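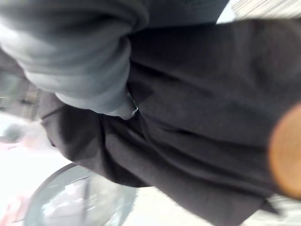
Can a machine do your washing yet? Our first laundry results are in

Gestholm, 21 Apr 2018

I run the home chores program at Idesness, and the question I get at every barbecue is when the robot is coming to do the laundry. So here's our first public update, and I've tried to write it the way I'd tell it over the fence.

The short version is that it's getting there, slowly! Since January our Dadon arm has made 1275 attempts at picking up a piece of clothing and moving it where it needs to go. We counted a go as good only if the garment ended up in the right spot with no help from a person. On light-coloured towels we're pretty happy. On dark, floppy things like jumpers and trackies we still have a lot of work to do, and 139 of the attempts were stopped by hand when the arm got itself in a tangle.

The washing machine is the hard bit. A shop-floor robot gets parts that sit in the same place all day long, and a front loader gives you a round hole, a shiny drum and a heap of cloth that never lands the same way twice (my colleague Hui-mei Chung calls it "reaching into a cave full of soup").
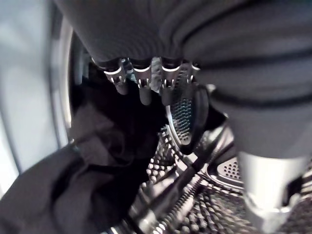 The gripper's metal finger tips inside the drum of a front loader, with a black garment bunched at lower left.

Hussam Daher, our lead engineer, is a bit more patient than I am. "People fold a shirt while watching telly and don't give it a thought," he says. "We spend a week on the sleeve."

He's right, and I'd rather say so now than promise you a robot butler by Christmas. What we can say is that loading and unloading looks doable in an ordinary home, at a gentle pace, with somebody nearby. Folding and sorting colours are further off. So are odd socks, sadly.
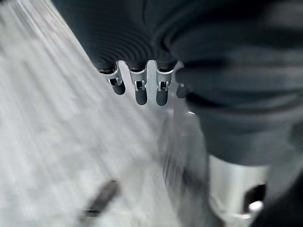
Will I be able to buy one for my laundry this year?
We have no plans to sell one this year. The next step is a trial in 8 homes, and we'll decide what comes after that once those families have told us what they think.

The trial is being set up with our partners at Parsons, and each household will have the arm for 2 months. If you'd like your name on the waiting list, or you're a journalist who wants to come and watch it wrestle a jumper, ask for Silvia Hubáček at the Idesness front desk in Gestholm.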